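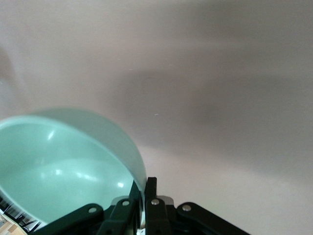
Starting a thread for the rag wreath I'm making this month. A few of you asked after I posted the scrap bin, so I'll put the steps here as I go.

**1/** The base is a 12-gauge wire wreath form with two rings. Mine came from the Grostwood hardware store and still had the price sticker on it. A foam ring won't work for this one, you need gaps to tie onto.

**2/** Fabric is all cotton. Two old bedsheets (one white, one faded stripe), a denim shirt, and the end of a bolt of yellow calico I bought for curtains and never used. Flannel works too but it gets bulky fast.

**3/** Cut everything into strips one inch wide and seven inches long. I used a rotary cutter and a mat. Pinking shears give a nicer edge but my hand gave out after the first sheet.

**4/** Final count on strips: 158. I cut them over two evenings. If your form is smaller than mine you can stop well before that.

**5/** Don't iron them. I ironed the first 25 and you can't tell which ones they are.

**6/** Tying. Fold the strip under one wire, bring both tails up, single knot, pull snug. A double knot makes the front lumpy. Push each one hard against the last before you tie the next.

**7/** I worked in blocks of color for the first third and didn't like it. It looked like a beach ball. Took out 31 knots and started mixing.

**8/** What I do now is pull strips from a paper bag without looking. The only rule is no two yellows side by side.

**9/** Question from Arnulfo Giraldo: can you use T-shirt fabric? Yes, but it curls when you pull it, so the wreath comes out looking more like a shag rug. Cut the strips a little wider if you try it. He's doing his in green and gray and I'd like to see it.

**10/** Outer ring is done. The inner ring goes faster but it's tighter on the fingers. I had to trim the inside tails by an inch so the hole in the middle didn't close up.

**11/** Both rings are full now. There was a thin spot near the bottom, so I went back and squeezed in four more denim strips. Turn it over and check the back too – gaps show up better from that side.

**12/** For the hanger I used a loop of leftover calico, braided and knotted around the outer wire. Ribbon slips. Fishing line holds fine but it's hard to see when you want to take the wreath down.

**13/** Loose threads: leave it on a table overnight, shake it outside in the morning, then trim whatever is still hanging. I missed the shaking part once and had white threads all over the porch mat until March.

**14/** Cost, for whoever asked. The form was the only thing I bought. The fabric was already in the house. At the Widevstead craft fair last fall I saw one the same size for 55 dollars, with a burlap bow.

**15/** No bow on mine yet. I have enough stripe left for one, or I might sew three felt flowers and pin them on the lower left so they can come off later. Will post the flower pattern here if I go that way – it's just circles and a button.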